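From: Rachid Filali
To: members list
Subject: Re: [members] Visit to Meddale in November - who was there?

Wael Abou Zeid wrote:

> Dear all,
> I could not join the visit on Wednesday, the train from Citel was cancelled. Could someone who was in the group write a few lines for the rest of us? I am mostly interested in three questions. How do they collect the demonstrations, does a person need long training before he can do it, and did they show a robot which repeats the task by itself or only talk about it?
> Also, is it true that they will open again for groups in the spring?
> Thank you in advance,
> Wael

Dear Wael, dear all,

I was there, so I will try. I made notes on the back of the programme and my handwriting is not good, so if another member remembers a thing differently, please correct me on the list.

We were 24 persons, which was the limit they had set. The building is behind the old Benítez warehouse and the sign is small, so half of us walked past it. The start was planned for ten o'clock, but there was a coffee first and we began closer to half past ten.

The first part was a talk with slides, 40 minutes or so. I will not repeat all of it. The main point was that their group stopped, two years ago, to teach tasks by driving the robot arm with a joystick. It was slow and people became tired. Now the person holds a gripper in each hand and does the task directly with them, at a table, and the movements are recorded. Later the recordings are used to train the program which drives the arms. They call the whole project Brirorero. I asked what the name means and received three different answers.

Some numbers, for those who like them. They have 1,666 recordings for the table tasks which they consider good. For one new task they aim at 400 before they train anything. They said that with 199 they had tried once and the result was poor, the arm went to the right place but closed too early. I found it very fair that they told us this.

After the talk we were divided into small groups and went into the hall. My group saw the handheld grippers first. Every visitor could try, and I must say it is harder than it looks. The fingers know what they want to do, but the gripper is much wider than a hand and you must come to the object from the side. I tried to pick up a cup and pushed it over twice. The young woman who was guiding us said that most people need one morning to become calm with it, and perhaps a week until their recordings are useful. So, Wael, this is the answer to your second question: the training is not long, but it is more than one afternoon.

They also explained that soft objects are a separate chapter. A block of wood stays as it is when you close on it, a soft thing changes its shape, and the program must learn how far to close. For this they use ordinary kitchen sponges.
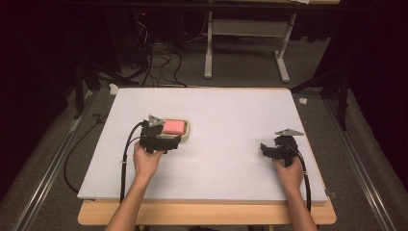

Does the person at the table need to know anything about programming? Patience and steady hands are enough, and the programming is done by other people in another room.

To your third question: yes, they showed a robot, two arms on a fixed stand, behind a yellow line which we were not allowed to cross. It moved a sponge from one side to the other five times while we watched. Four times it was clean, once it dropped the sponge and started again without help. It is slow, slower than I expected from the videos - a person would finish before the arm has lowered itself. Some in our group were disappointed. I was not, but I had low expectations.

There was not enough time for questions at the end. I wanted to ask what happens when the light in the hall changes, and whether a left-handed person makes different recordings. If somebody asked this in the other group, please write.

About the spring: they said they would like to open again, but there is no date. Groups must register through the office in Meddale and the limit will be the same. I suggest that those who could not come this time have the first places. Wael, I put you on top of my paper already.

The slides were promised to us by e-mail. I have not received them yet, I will forward them when they come.

Best regards,
Rachid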